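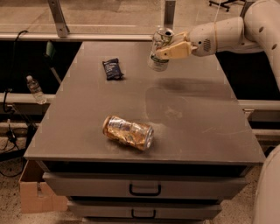

A silver aluminum can with a pull tab, held upright over a gray metal table.

Street medics, also called action medics or protest medics, are people with first aid training who look after others at marches, sit-ins, picket lines and other public gatherings. Most of them aren't doctors, though a fair number are nurses, paramedics or students of one kind or another, and many learned what they know over a weekend from someone who had been doing it for years. They usually work in pairs, carry their own supplies, and treat whoever needs it, whether that person came to march, to report, to keep order or simply to catch a bus.

Origins

Medical help at demonstrations is probably as old as demonstrations themselves, but the street medic as we know the role today grew up in the United States during the civil rights and antiwar movements of the 1960s. Health workers who traveled to support marchers soon found that there were never enough of them to go around, and so they began teaching ordinary participants how to clean a wound, splint a wrist and stay calm while doing it. That habit of passing skills along has stayed at the heart of the practice ever since.
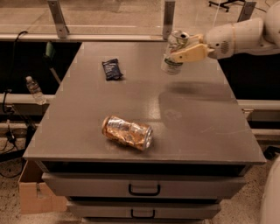
Training

Courses vary a good deal from town to town. The one run by the Kimley Street Medics takes 27 hours, spread over several evenings and a long weekend, and covers bleeding, heat illness, sprains, eye flushing and how to speak gently to someone who is frightened. Shorter refreshers of 12 hours are offered to people who already hold a medical license, and these spend less time on bandages and a good deal more on working outdoors in a crowd, where there is no supply closet down the hall. Juniper Holloway, who wrote much of the Kimley handbook, liked to remind her students that most of their day would go to blisters, sunburn and handing out water, and that this was work worth doing well.

Practice

A medic pair, often called buddies, stays together from arrival until everyone has gone home. They ask permission before touching anyone, explain what they're about to do, and send serious injuries on to an ambulance. At the Atallah dock strike, which lasted 17 days, Barrett Kapoor organized 14 medics into rotating shifts and set up a rest corner with chairs and blankets, an arrangement later borrowed by groups elsewhere.

Legal position

The law differs from place to place. Many American states have Good Samaritan rules that give some protection to people who help in an emergency, but these don't always cover someone who has come prepared to give care.

See also

First aid
Legal observer
Mutual aid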